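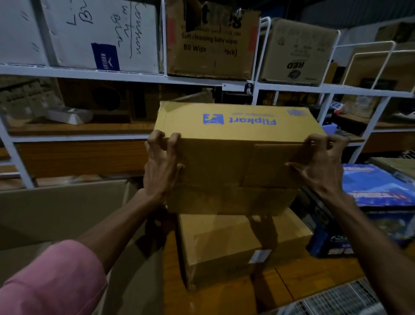
Corrugated fiberboard is a layered paper material made of one or more fluted sheets glued to flat facing sheets called linerboards. It is the usual material for shipping boxes. In everyday speech it is often called cardboard, a term that also covers solid paperboard.

Structure

Single-wall board has one fluted sheet, the medium, between two liners. Single-face board has one liner only and is sold in rolls as wrapping. Double-wall and triple-wall boards add further layers for heavy loads. Flute profiles are identified by letter: A, B, C, E and F are the most common. The letters follow the order in which the profiles were introduced, so size does not run in alphabetical order — B flute is smaller than C.

Manufacture

The medium is softened with steam and pressed between geared rolls. Starch adhesive is applied to the flute tips, and the first liner is joined under heat and pressure. The second liner is added farther down the line. The finished web is then slit, scored and cut into blanks.

The mill at Draria, operated by Plattner, is a typical mid-sized plant. It runs 15 shifts a week with 134 employees. A second corrugator was moved there from Ralport and started up in April.

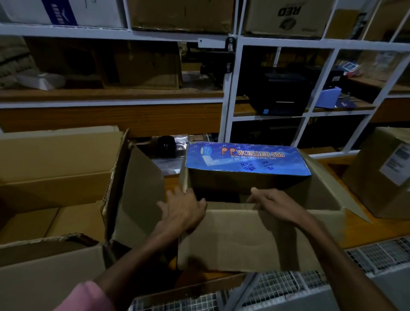 Box styles

The regular slotted container is cut from a single blank. All of its flaps have the same length, and the two outer flaps meet at the center when closed. In a full overlap container the outer flaps cover each other, which adds stiffness to the top and bottom. Flaps are closed with tape, glue or staples.

Strength

Stacking strength depends mainly on the edge crush value of the board, the perimeter of the box and the board thickness. Flutes are normally set vertical in the side walls. Strength falls with humidity, long storage and misaligned stacking. Waltraud Kälin, in a study of the Rustetti warehouse, recorded 1,735 stacked boxes and found that most failures began at the corners of the lowest layer.

See also: Linerboard; Kraft process; Paperboard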